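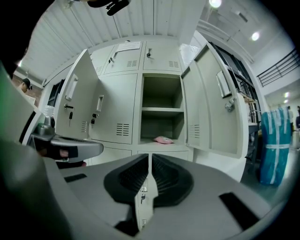

Lockers, middle row, keys still in the locks.

January, 9:40. Locker day, finally! The gray steel cabinet is the best thing in this room and we have been using it like a junk drawer, so I'm writing down what's in it and how the doors behave while I remember.

Keys first. Ring 323 opens the compartment Urmila Nigam used for the Mallora samples. Ring 981 fits the one beside it, but you have to push the door in with your knee and then turn. I love these little locks – stiff at first, then a very satisfying clunk. A drop of oil on each would be worth it. Labels: white paper, taped near the top edge of the door, same spot on all of them please.

Moved on to the floor in front, where the Dagdag stuff has been piling up next to the bags.
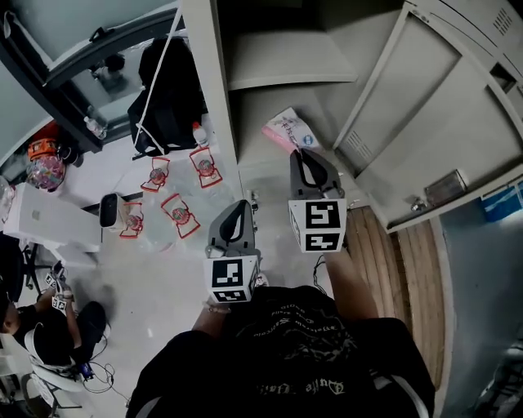
Floor side, with the round red-framed pieces and the open compartment.

The red-framed ones are getting a shelf of their own. They roll if you so much as look at them, and they're too pretty to step on. Shelf needs a lip at the front, 4 mm is plenty. Cables to be coiled and hung up (Trollska hooks, we have a bag of them somewhere).

10:55. Tried the open compartment as a drop-off spot. One shelf across the middle, small things on top, soft things underneath.

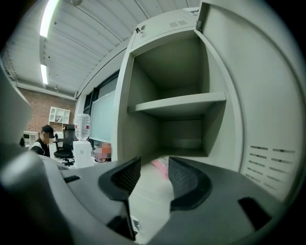

The lower half is deeper than I'd guessed and swallows a folded jacket with space left over. Vents in the door mean a damp cloth can go in overnight without smelling like a gym, which makes me very happy. Door swings out a long way to the right, so keep the bags over on the other side. I measured some 50 cm of clear floor for it and then forgot to write down where I measured from. Redo. 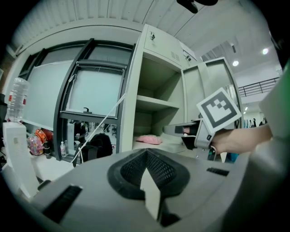
Pink cloth on the compartment floor, window to the left.

Pink cloth stays in the bottom for now. Urmila wants it for wiping down the Fotura trays and it's nice to know where it lives!

Still to do: oil, lip for the shelf, second label for 981, find the hooks.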